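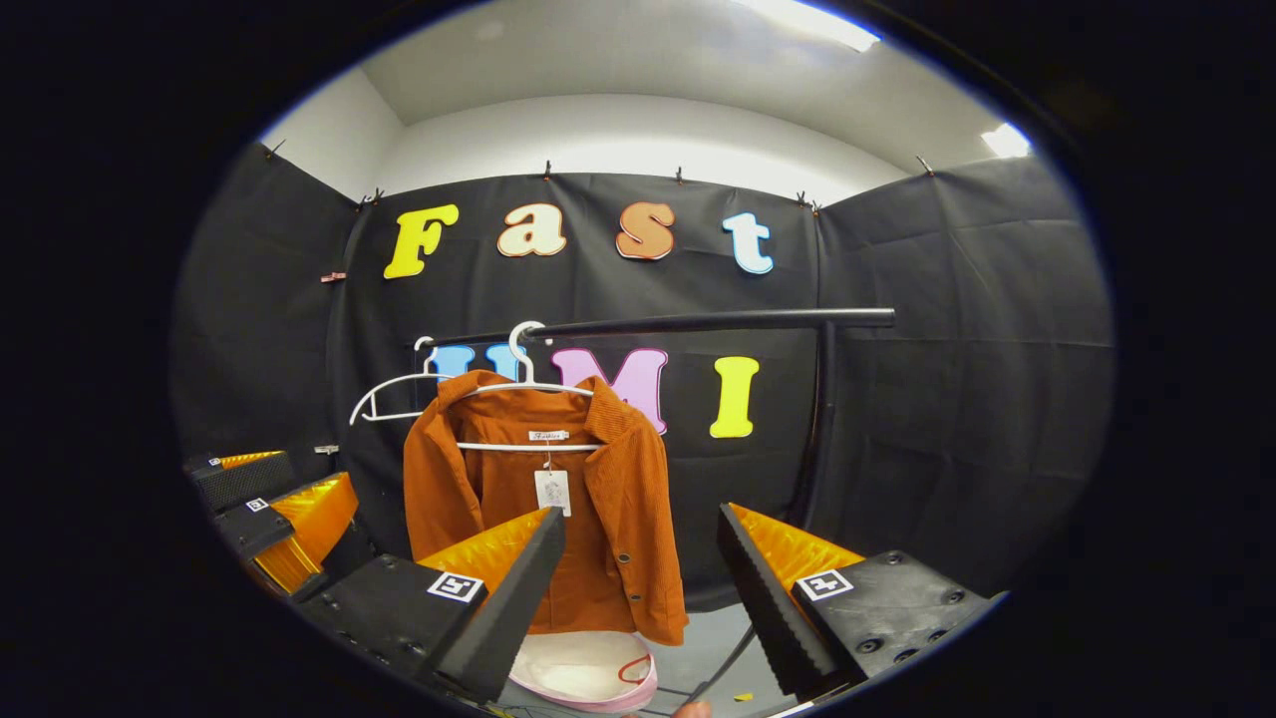
Siham Ghanem wrote in to say her jackets always slide to one end of the rail by lunchtime, and could I please cover that before anything else. Okay, Siham, you're first!

Search this guide Go

Fri 1 October
By Tamer Qudah

Hanging jackets on the Jundesska rail

1. Stand the rail in front of your backdrop and leave yourself room to reach behind it. Push down on the bar (gently!) and if an upright wobbles, tighten it now.

2. Button the top button before you hang anything heavy. Corduroy is the worst for this, it drags at the shoulders and one side slowly creeps off.

3. Hook every hanger over the bar from the same side. I mix them up when I'm in a hurry and then spend ages untangling.

Note: For Siham's sliding problem, wrap a rubber band around the bar on each side of the hook. I've done it since July and my jackets stay put.

4. Let the price tag hang out at the neck where people can read it. Paper ones on string twist, so flip them back as you pass.

Caution: Don't clip the backdrop to the bar. I did it once, pulled a coat off and brought the whole cloth down on my head.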